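Learning from Demonstration: Handout 6
What the examples teach, and what we say they teach

Read before the lab session on Thu 1 June. Bring the logging sheet.

Last time we went through imitation as a fitting problem: observations in, actions out, minimise the difference. On the board it looks tidy. Most of the trouble with it happens before any fitting starts, when a person sits down to gather the examples and makes a lot of small choices that never reach the paper.

Take the Kunura set, which several of you want to use for your projects. It has 400 demonstrations of picking an object out of a container. The write-up calls them "diverse". I read the session notes and I am not convinced. They were gathered by two operators over 13 sessions, in one room, and one of the operators did most of the work. The object moves between demonstrations but the container hardly does. If you train on that and test on more of the same, your score will be very good and you will have learnt almost nothing about picking things up.

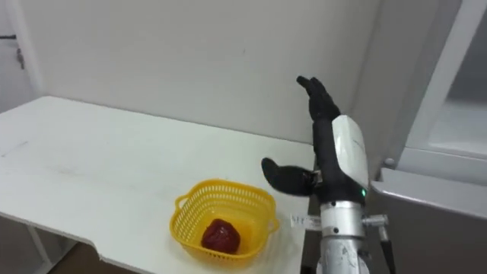

Start positions are the part of a demonstration that gets the least thought. Operators fall into a comfortable resting pose and begin every example from it, and the model then treats that pose as part of the task. Look at the hand: fingers together and pointing up, thumb out to the side, with the basket below and to the left. From there the approach to the red object has to come down past the yellow wall of the basket. If every example begins that way, the model never meets the case where the hand is already low, or on the wrong side, or partly closed. It will meet it soon enough when it makes its first mistake. Compounding error, which we covered in January, is usually taught as a property of the algorithm. I think at least half of it is laziness at the start of each recording.

Background is the next one. A white table against an off-white wall makes segmentation easy, and a strongly coloured basket makes it easier still. Ask whether your policy has found the object or has found the only dark red patch in view. The Vonditz report claims "robust object localisation" on the strength of 200 test runs, all on one table. Their own appendix says that a patterned cloth was tried and then dropped because results were "not representative". Representative of what?

Then there is filtering. Failed attempts are normally thrown away, and the usual argument is that we don't want to copy failures. Fine. But a fumble followed by a recovery is the most useful thing an operator can give you, and under most filtering rules it goes in the bin with the rest. Azimi, the recording tool we use in the lab, deletes a discarded take by default. Turn that setting off before you record anything.

Lastly, the word "expert". Operators get better during a session and then get tired. Early takes are slow and hesitant, middle takes are clean, late takes cut corners. Shuffle them together and you have averaged three different people. The Ukevell notes (on the reading list, skip section 2) plot completion time against take number, and it is the one figure in this literature I would like to see copied more often.

For the lab

Each pair records 6 demonstrations, then swaps operator and records the same number again.

Vary the starting pose of the hand on purpose and write down what you did. "Varied" is not an entry.

Move the container as well as the object.

Keep every take, including the ones you are embarrassed by. Mark them as failed, recovered or clean.

Before training, write one sentence saying where you expect the policy to break. Hand it in before you see any results.

Questions to think about

If you could double the number of demonstrations or halve the number and choose them yourself, which would you take, and what would you need to know first?

What would a test have to look like for you to believe the word "robust"?

Reading: Ukevell notes, sections 1 and 3. Vonditz report, appendix only.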